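Getting More Out of Your Phone at Home: Signal, Data and Battery Tips for the Kitchen and Workshop

By Iwona Zieliński
13 June 2020

I get more mail on phone reception than on anything else I write, drains and squeaky hinges included! So this page is all phones: how to find the good spots in your house, how to stop burning through your data, and how to keep the handset alive while you cook or saw or paint. None of it needs special tools, and most of it can be done while the kettle boils.

Find your good spots first

Before you spend anything, walk the house with your phone. Switch off Wi-Fi so you're testing the mobile signal by itself, then stand still in each room for a minute or so and watch the bars. They lag behind you, so don't rush it. Make a short call from each place too, as bars and call quality don't always agree (my hallway shows plenty of bars and sounds like a fish tank).

Write the results on a rough sketch of the floor plan and stick it inside a cupboard door. I did ours in February and it's still up. The winner was the windowsill over the sink, and the loser was the pantry, which has the fridge on one side and the water heater on the other. Big metal things are bad news for a signal. So are foil-backed insulation, mirrors and thick masonry walls.

Try upstairs as well, and try both sides of the house. You may be facing the wrong way from the nearest mast, and a move of a few feet can be the difference between a clear call and a lot of shouting.

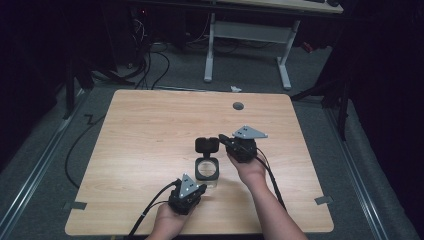
Will Wi-Fi calling use up my plan's minutes?
It depends on the carrier. Many count a Wi-Fi call just like a regular one, some leave domestic calls out altogether, and calls to other countries are often charged at the usual rate, so look it up in your plan's terms before you make a long one.

Wi-Fi calling, the best free fix going

If your home internet is decent and your mobile signal isn't, turn on Wi-Fi calling today. It's usually under the phone or network part of the settings, and once it's on you can forget it. You'll be asked for an emergency address the first time. Fill it in properly, and change it if you move!

Calls dropping when you walk out to the garage? The phone is hanging on to the last thread of Wi-Fi. Cyprian Sadowski wrote in with the same trouble and cured it by moving his router from the floor behind the TV to the top of a bookcase. Height helps a lot. Keep it away from the microwave, too, and don't tuck it into a metal cabinet to hide the blinking lights.

Stop the data leak

Go into your data usage screen and sort by app. I love doing this with people because there's always a shock in there. When I did mine I found a recipe app had used 870 MB in one month, nearly all of it videos that started playing by themselves while I was hunting for a pancake recipe. One switch and it was finished.

Things to change while you're in there:

Turn off autoplay in every app that has it.
Set photo backup to Wi-Fi only.
Set app updates to Wi-Fi only.
Download music and podcasts at home before a long day in the shop.
Put a warning on your data use at a bit under your limit.
Reset the counter on the day your bill starts — the first of the month is often wrong.

That last one catches so many people. Hanna Gajewski thought she had plenty left and got an overage text the same evening, all because her phone was counting from the wrong date.

Old handset, new job

Please don't throw out a phone that still holds a charge. An old one with no SIM card makes a terrific kitchen radio, timer and recipe screen, and it'll do it all over Wi-Fi without touching your plan. Wipe it first, sign in with only what you need, and turn the screen timeout up so you aren't poking at it with doughy fingers. Remove any bank or mail apps if guests will be using it.

In the workshop I keep one for measurements and photos of how things came apart. Sawdust gets in the charging port, so hang it up in a thin zip bag. You can still work the screen through the plastic, and the sound is only a little muffled.

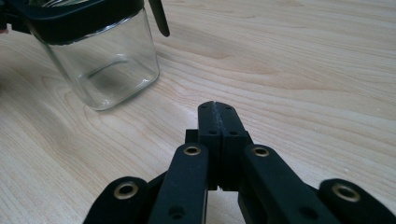
Square glass jar with a black band at the top, on a wooden tabletop.

Cleaning the charging port

When a cable won't click in all the way, it's very often lint. Turn the phone off. Take a wooden toothpick (never a pin), shine a light in, and tease the fluff out gently from the corners. Go slowly around the contacts. You'll be amazed what comes out! Skip water and spray cleaners, and if you see green or white crust in there, take it to a repair counter.

Battery in a weak spot

A phone that's searching for a signal works hard and drains fast. If your workshop is a dead zone, put the phone in airplane mode and switch Wi-Fi back on by itself. I gained hours that way. Keep it off sunny sills while it's charging, and out from under dish towels, where it can get hot.

Before you switch carriers

Borrow first, if you can. Ask a neighbor which network they use and how it does in their kitchen, or get a cheap prepaid SIM and carry it through your house with that sketch in hand. Coverage maps are fine for the drive to work, but they don't know where your water heater is.

Look at how much you really use as well. Aniela Kalinowski was paying for unlimited calls and found she talked for 600 minutes in her busiest month, and much less in the others. She's on a smaller plan now and hasn't gone over. Check that your phone is unlocked before you sign up anywhere, and don't cancel the old line until your number has moved — canceling early can lose you the number.

Next time: stopping a cordless landline from buzzing, with a tip from Dennis Nyamweya that I've already tried twice.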